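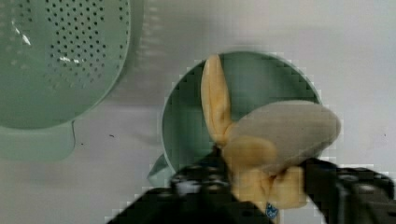 A plush toy with a tall yellow ear, with a green colander and a round container behind it.

The toys end up in the kitchen sooner or later. Nantana Sukprasert has two children and a 13-foot galley kitchen, and she gave up keeping one out of the other.

"I used to carry everything back upstairs," she says. "Then I'd turn around and there'd be a bear in the saucepan drawer."

Her answer was to hand over part of the kitchen. One low cupboard now holds a colander, a few round containers and whatever soft animals are in favor that week. The kids can empty it whenever they like. It gets refilled before supper, and the knives and glasses live on the far side of the stove.

Cledwyn Jarman, who fits kitchens for Scanlon, gets asked for cupboards like this more often than he did. He takes off the latch, adds a soft-close hinge and leaves the shelf out. The last one he did cost $251 with the door.

Cleaning is the part parents argue over. Sukprasert checks the label on each plush toy before it goes near the washing machine, and she washes any colander that has been played with before pasta goes in it. Her sister keeps a second set for play.

The cupboard was last cleared out in October. At the back were two odd socks and the lid she had been looking for since spring.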